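To: stastix-users mailing list
Subject: Re: [stastix-users] Plane fit drops out over dark patterned table, grasp height wrong
Sent: 16:40

Replying inline, with the quoted bits trimmed.

> We're on the current Stastix release with the Ekström planner. On a
> plain grey bench everything is fine. On a dark glossy top the table
> plane comes and goes, and when it goes the object segmenter hands the
> planner a cluster that is half object and half table. Grasp height
> ends up anywhere. Has anyone got parameters that work, or is the
> answer to buy a different table?

We had the same behaviour in December and kept the table. Ours is black with a white marble pattern, probably as bad as yours. Three separate problems were hiding behind the one symptom, so I'll take them in the order we found them.

First, the plane fit itself. The default runs on every wrist-camera depth image and accepts whatever it gets. Over a glossy top the returns are full of holes, and as the fingers come down they fill the lower part of the view and get fitted as well. Mask the fingers before the fit, not after. The mask in the Virkwood repo is a static polygon per finger opening, which is crude but good enough. Then raise plane_min_inliers to 900 and hold the last accepted plane when a fit fails. In the stock config a failed fit clears the plane, and that is where your half-and-half cluster comes from.

The object we test with is a small card holder. Closed, it segments fine once the plane is held. Open, it's a different job, because the sleeves inside are clear plastic and the depth there is close to useless. 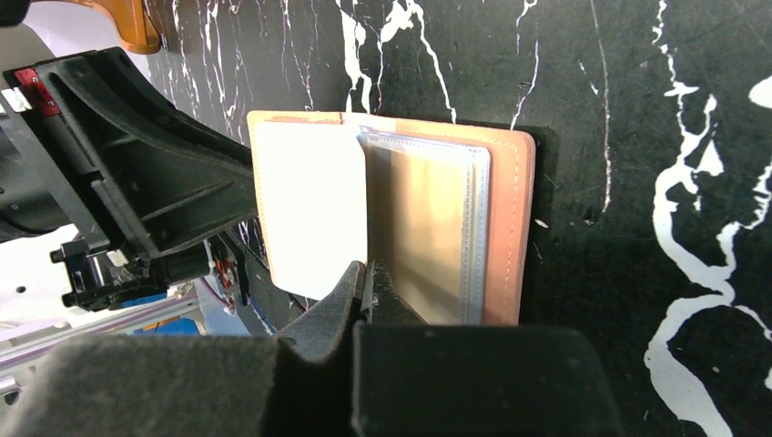 Wrist camera, fingertips at the spine, white card on the left and clear sleeves on the right.

> The second thing we see is the grasp point jumping between frames even
> with the arm stationary. Is that the segmenter or the planner?

Segmenter, in our case. It was splitting the object wherever the colour changed sharply and merging table veins into whichever piece was nearest. We stopped asking it for the contents at all. It now looks for the outer cover by colour and returns one oriented box, and everything inside that box belongs to the object whether or not it has depth. The spine comes from the box axis. Set box_hold_frames to 2 or the box will still flicker at the corners.

If you have other things on the bench, give it a region of interest too. We had an orange rack and some stationery near the far side, and the cover colour is close enough to orange that the detector picked the rack on a fair share of starts. A region of interest and a maximum area fixed that without touching the colour thresholds.
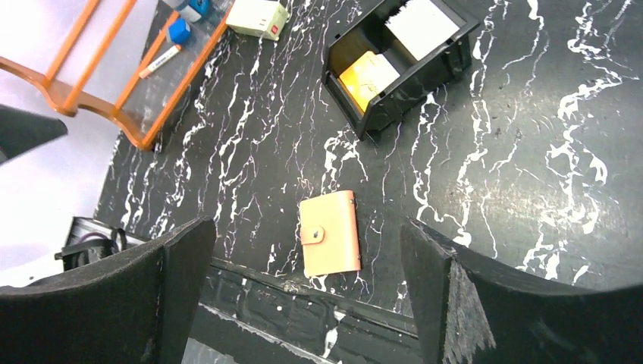
The approach is planned once, from the high pose, using the held plane and the box. From there down we don't replan, we only correct in x and y. Letting Ekström replan on the way in gave us a new wrist angle every time the box moved by a degree, and the arm would stop and think in the middle of a descent. Set replan_on_update to false for the last segment. There is a note about this in the Ekström docs, under cached approaches, but it is easy to miss.

> Third, and this may be unrelated, the controller sometimes reports
> contact well before the fingers are anywhere near the surface.

That one is related. The contact threshold is scaled by expected distance to the plane, so if the plane is too high you get an early contact. Look at your logs and see whether the false contacts line up with dropped fits. In ours all but a few did. The remainder came from the filter window — 500 ms was too long for the speed we were running, and the reading still carried the deceleration from the previous segment. Slow the last segment down or shorten the window. We did both.

Inside the sleeves there is one more trap. Glossy cards under plastic give a bright highlight, and the highlight moves as the camera moves. Anything that tracks features will follow it quite happily. We turned feature tracking off below the high pose and use the cover edge only.

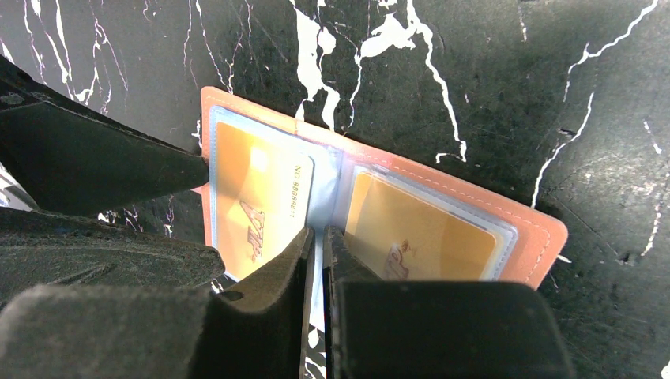

The edge tracker needs two visible sides of the cover to be stable. With one side it will slide along the edge and report good confidence while doing it, so check the side count as well as the score. Stastix exposes both on the same topic, but the count is not in the default viewer layout and you have to add the column yourself.

The patch for holding the plane is ticket 411 on the Fokisier tracker. It applies cleanly to the current release. It hasn't been merged, as the behaviour change would affect people using moving tables, and there is some discussion there about making it an option. If you try it, please add your results to the ticket, particularly if your camera isn't wrist-mounted.

I can post our full config if it's useful, though the colour values will be wrong for your lighting.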